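Section 6: Moving Your Game Library to a Gellero Account

By Saturnino Lozano
Updated August
400 shares

Gellero has bought Grurmont, and Grurmont sign-ins will be switched off once the move is finished. Use this section to carry your games, saves and store credit over to a Gellero account. If you bought Grurmont games through the Ashworth store, read the note after step 4 first.

Before you start

You need the email address on your Grurmont account and your current password. Close any Grurmont game that is running on a PC or console. Cloud saves cannot be copied while a game is open.

1. Sign in at the Grurmont site and open Account, then Library.
2. Select Move to Gellero. If the button is gray, confirm your email address and reload the page.
3. Create a Gellero account or sign in to one you already have.
4. Check the list of games and clear the box next to any you want to leave behind.
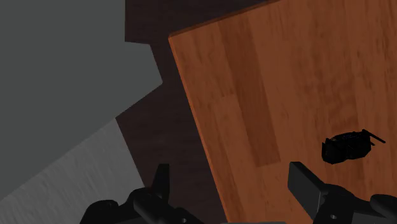
A comment under the last version of this page said step 4 left out add-on packs, and that the writer had cleared a base game and lost sight of three expansions along with it. Add-ons follow the base game. To get them back, repeat steps 1 to 4 with the base game checked.

Note: Games bought through Ashworth show up as "linked" and stay in your Ashworth library. Only the saves move.

5. Select Confirm. A small library takes a few minutes. Libraries with more than 3,000 save files are handled overnight.
6. Open the Gellero launcher and sign in with the new account.
7. Choose Restore Saves, pick a game, and start it once to check your progress.

CAUTION: Do not delete the Grurmont launcher until step 7 is done for every game. Local saves in its folder are not part of the cloud copy.
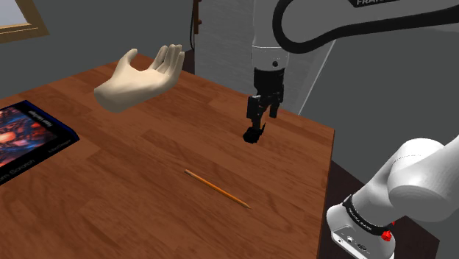 Fig. 2. Cupped hand above a wooden tabletop, book at the left.

Store credit

Credit moves at face value and appears under Wallet. Grurmont points are converted at 400 points to one dollar, and any remainder stays as points. A balance of 2,457 points becomes six dollars, with 57 points left over.

Stirkano titles

Stirkano was a Grurmont label, but its online games run on separate servers. Your character names are held for you until you sign in. If a name is already taken on Gellero, you will be asked to choose another.

CAUTION: A move cannot be reversed. Check the email address shown at step 3 before you go on.

6 comments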